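Applying to a start-up accelerator before registering the company?

jetville_baker
The Staststead programme closes in June and we are still 2 people with no limited company. Do they want one first?

Lisov
No. We got in as sole traders and registered after.

Roman
It depends on the intake. Ours had 33 places and 458 applications, and the form only asked for a company number if you had one.
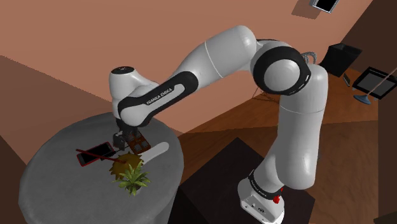
Do keep your pitch under 300 words, as the box stops you there. Save a copy before you press send.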